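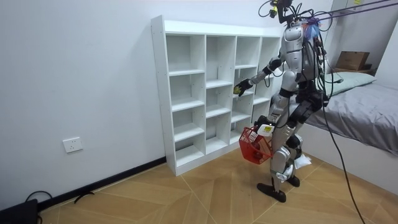 Adeel Ansari thinks open cubbies only work if you own almost nothing, and I'm starting to agree with him. We put a tall white cubby unit against the wall in the small bedroom so the little stuff would stop living on the floor. Now it lives in a basket that gets carried to the shelves and carried back. Is there a system that holds up, or is this furniture a con? I've read the Lilbridge guide and didn't believe a word of it.

Home > Bedrooms > Storage > Ask
2 min read

Hammad Kiani
Depends what you mean by holds up. I doubt any shelf makes people tidier. What helped us was giving up on sorting by type. Each person gets a row, and whatever is theirs goes in it, ugly or not. The carrying basket gets emptied every night before 9 and goes back on its hook. If it stays out it turns into one more cubby, a deep one where socks go to die. Balls and other round things need a bin inside the cubby or they roll straight out again.

Skip the matching label sets. I bought one from Tulby and the labels were wrong by February.

Tulby_returner
Just get doors.

Dumulstead Jo
Doors are fine if you like shutting the mess in. I'd try leaving the bottom row empty for a month first. Ours filled up with junk because there was space for junk. Also check that the unit is fixed to the wall, a tall one on a wood floor can tip if a kid climbs it. The Afridi bins everybody recommends were too wide for our cubbies, so measure the inside, not the front. I returned 11 of them and paid the shipping myself.

Comments (2) Share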